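Folby Help Center – Tickets
Export of order history stops after 1,000 rows
Status: Solved
Opened: 1 January 2023
Product: Folby Desktop, with Doltum add-on

Hello. I keep the stock list for a small shop which sells second-hand toys and building blocks. Since the November update I cannot export my full order history. The file is made without any error message, but it always ends at row 1,000. My history is longer than this, and the oldest orders are missing.

What I tried until now:
Restarted the program and the computer.
Exported to another folder, on another disk. Same result.
Changed the file type from spreadsheet to plain text. Same result.
Turned off the Doltum add-on. The export then took 38 seconds and was again not complete.

I also tried with a date filter. If I choose only the last year, I get 840 rows and all of them are correct. So I think the data is safe and only the export is limited – please correct me if I am wrong. I need the complete file for my tax papers, and I would not like to join many small files by hand.
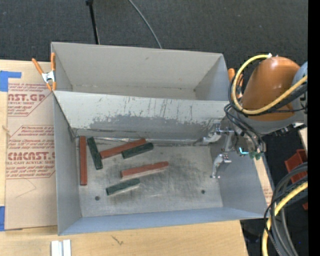
Jirkum replied that the row limit comes from the preview setting, which the November update switched on for every account. Please open Settings, then Export, and remove the check mark at "Use preview size". After this, close the window with Save and not with the cross, or the change is lost. If the check mark comes back, the settings file is probably read-only.

Thank you for the fast answer. I removed the check mark and saved, but after a restart it was there again. I looked at the settings file and yes, it was read-only. I think this happened when I moved the program from my old computer.

I changed the file permission, removed the check mark one more time and restarted. Now the setting stays. The full export took around 34 minutes, much longer than I expected, but the first order and the last order are both inside. I turned the Doltum add-on on again and it makes no difference.

One small request – could the program show a warning when the file is shortened? I found the problem only by chance.

Jirkum: Request passed on to the desktop team. Closing as solved.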